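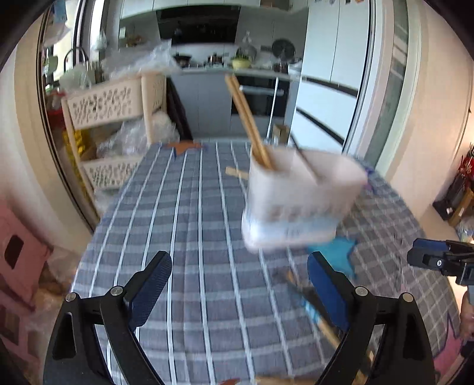 Flavent two-compartment cutlery drainer: three months of use

Construction
White plastic, two compartments, oval mouth. The Flavent weighs very little, which matters on a wall hook and counts against it on a bench, where a full load of ladles moves the centre of gravity well above the rim.

Drainage
Adequate. Cutlery stood handle down dries overnight. Chopsticks take longer, and bamboo ones left in past breakfast had begun to grey at the tips by July.

Cleaning
The lower tier lifts out. Scale collects in the corners and needs a bottle brush. I run it through the dishwasher at 50 degrees and have seen no warping. The colour has held.

Compared with the Menon
The Menon is heavier and steadier, but its base is moulded in one piece and can't be scrubbed properly.

Rating: 2 stars for stability, 4 for everything else.

Barrett Park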